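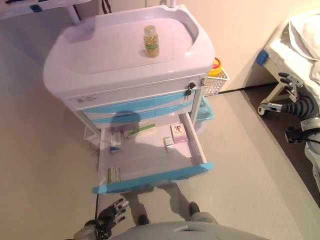 Lappalainen Cup – Frequently Asked Questions

Slow pitch softball tournament, Takside Fields, in June
Questions are updated when we receive new ones. The newest are at the end of each part.

TEAMS AND REGISTRATION

Who can play in the Lappalainen Cup?
Any team of adults. You do not need to belong to a club or a federation. Players who turn 16 before the month of the tournament can play if a parent has signed the form. Former baseball players are welcome, but please remember that many of the teams meet only for this weekend and have beginners in them.

How many teams do you take?
There are 26 places. When they are full we keep a waiting list, and it is worth being on it. Last year three teams from the list got to play, one of them with four days of warning.

When does the registration open?
In March, at 9:00 in the morning. The form is on the front page of this site. It is not possible to reserve a place by phone or by e-mail before that, also if you have played with us every year. We had to make this rule the same for all.

How many players can be on the roster?
Sixteen. Ten play in the field at one time. If you come with eight or nine you can still start the game, and there is no automatic out for the missing place in the batting order. With seven players you lose the game by forfeit, but the other team is usually happy to lend you somebody and play it anyway as a friendly.

Can a player be in two teams?
No, with one exception. A catcher can be borrowed if your own catcher is injured during the tournament. Both captains must agree and the scorer must be told before the first pitch.

Must a team be mixed?
In the Mixed Division yes, with at least four women and four men in the field. In the Open Division you decide yourselves. The two divisions have separate schedules and they do not meet each other.

We want to change our roster after we have sent it. How?
Send the complete new roster, please, and not only the changes. Until the captains' meeting you can change it as often as you like. After the meeting it is closed.

What if we have to cancel?
Until the end of April you get all of the fee back. In May you get half of it. After that we can return the fee only if a team from the waiting list takes your place.

RULES OF THE GAME

Which rules do you use?
Normal slow pitch rules with our local changes. The local changes are one page long, and every captain gets the page at the meeting. The questions below are the ones which make the most trouble.

How long is a game?
Seven innings or 55 minutes. No new inning is started after 50 minutes. The clock begins when the umpire says play ball, and it does not stop for a discussion. In the semifinals and in the finals there is no clock.

Is there a mercy rule?
Yes. The game is over when one team leads by 15 runs after four innings or by 10 runs after five innings. If both teams want to continue until the time is full, they can, but the result is the one at the moment of the mercy rule.

What happens if the game is tied?
In the group games a tie stays a tie and both teams get one point. In the playoffs we play extra innings with a runner on second base. The runner is the batter who made the last out in the inning before.

What is the count when a batter comes to the plate?
One ball and one strike. A foul ball after two strikes is an out. We know that this is hard for new batters, but without it the schedule would not hold.

How high must the pitch be?
The top of the arc must be between six and twelve feet from the ground. The umpire calls a flat pitch while the ball is in the air. The batter can still swing at it, and if he or she swings, the call is forgotten.

Is stealing allowed?
No. The runner can leave the base when the ball reaches the plate or is hit. A runner who leaves too early is out.

Which bats can we use?
Bats made for slow pitch softball, without cracks and without dents you can feel with your hand. Baseball bats are not allowed. All bats are checked in the morning next to field 2 and they get a sticker. A bat without the sticker that comes into the batter's box is taken away until the evening, and the batter is out.

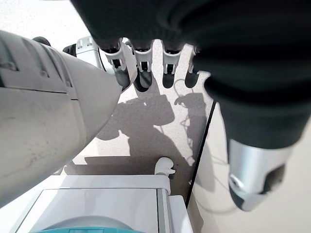

White robotic forearm with a dark fabric sleeve nearby, in close-up.

Are metal spikes allowed?
No. Rubber or plastic cleats are good, and so are ordinary running shoes, although the outfield at Takside is slippery in the morning.

Do we have to wear a helmet?
The batter and the runners do not have to, but we recommend it. Players under 18 must wear one. The pitcher may use a face mask, and we see every year more pitchers who do.

How is the order in the group decided if teams have the same points?
First by the game between these teams. Then by the runs allowed, then by the run difference, where more than 12 runs in one game are counted as 12. If all is still equal, there is a coin and both captains must be present.

Can we protest a decision?
You can protest if you think that the umpire has used a rule wrongly. You can not protest a judgment, for example safe or out, or the height of a pitch. The protest must be told to the umpire before the next pitch, and the scorer writes down the situation. Reijo Partanen, our tournament director, gives the answer the same day and it is final. He plays himself for no team.

THE DAYS OF THE TOURNAMENT

When is the captains' meeting?
At 7:30 in the morning of the first day, in the tent behind field 1. The first games start at 8:30. If the captain can not come, another player from the roster must. A team which is not represented starts its first game as the visitor, without a coin toss.

Where do we find the schedule?
On this site one week before, and on paper on the wall of the scorers' hut. If they are different, the paper is right.

Who is the home team?
In the group games it is written in the schedule. In the playoffs the team with the better place in its group is at home. The home team takes the dugout on the third base side in all the fields except field 3, where the sun is a problem and it may choose.

Do you give us the balls?
Yes, two new balls for each game, and the used ones come back as reserve. Please bring your own balls for the warm-up. If a ball goes to the creek behind field 4, the batting team looks for it.

Where can we warm up?
On the grass between field 2 and the parking. Hitting is not permitted there, only throwing. There is one batting net, and each team can have it for ten minutes before its game.

What happens if it rains?
We play in light rain. If there is lightning, all fields are emptied at once and we wait 30 minutes from the last one. A game which has finished four innings is counted as complete. A shorter game is continued from the same situation if there is time, and otherwise it is written as a tie.

Is there first aid?
Yes, in the small building next to the parking, during all the games. They have ice and tape for injuries, but if you know that you need your ankle or your wrist taped every time, bring your own tape and come early.

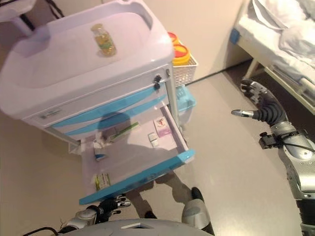
Medical cart with the bottom drawer open, beside a hospital bed.

Are we insured?
The tournament has an insurance for the spectators and for the fields. It does not cover the players, so please check your own before you travel.

FOR THE SPECTATORS

What does it cost to watch?
The group games are free. For the finals we ask 2 dollars at the gate, and children under 12 come in free. The stand of field 1 has 1000 seats, and you can also sit on the grass along the left field line. Please bring a blanket and no high chairs.

Can I bring my dog?
Yes, on a leash, but not in the dugouts. There is water for dogs next to the gate.

Is there something to eat?
The grill is open from 10:00 until the last game. There are sausages, corn, a vegetarian soup and coffee. You may bring your own food. Glass bottles are not allowed anywhere inside the fence.

How do we come to Takside Fields?
From the highway take the exit to Stestier and follow the river road until the water tower. The parking is on the left side, after the tower. The first entrance is for the buses only. Some navigators take you to the old field in the village, which has been closed for years – if you see a church, you have gone too far.

Can we camp?
Tents are possible behind field 4. Campers and vans stay on the gravel. It must be quiet after 11:00 in the evening, also for the team that won.

OTHER QUESTIONS

Since when has the cup been played?
The first one was in 2000, with six teams and one field. The cup carries the name of the Lappalainen family, who owned the land then and cut the grass for the first games with their own tractor.

Who has won the most times?
Pister, with seven titles in the Open Division. In the Mixed Division no team has won more than three times.

What does the winner get?
The cup for one year, with the name of the team on it, and a place in the next tournament without the waiting list. There are no prizes in money. The most valuable player of each final gets a glove.

I want to umpire or keep the score. Do I need a license?
For the umpires yes, any softball license which is valid this year. For the scorers no. We have a training evening in May, and a new scorer always sits the first day with an experienced one. You get the meals, a shirt and your travel costs.

I have lost something at the fields. Where is it?
Found things are kept in the scorers' hut until the end of the tournament, and after that until August at the sports office in Stestier. At the moment there are two left-handed gloves, a blue jacket in child size and one car key.

My question is not here.
Write to us with the contact form. In winter we read it once a week, and from April we read it every evening.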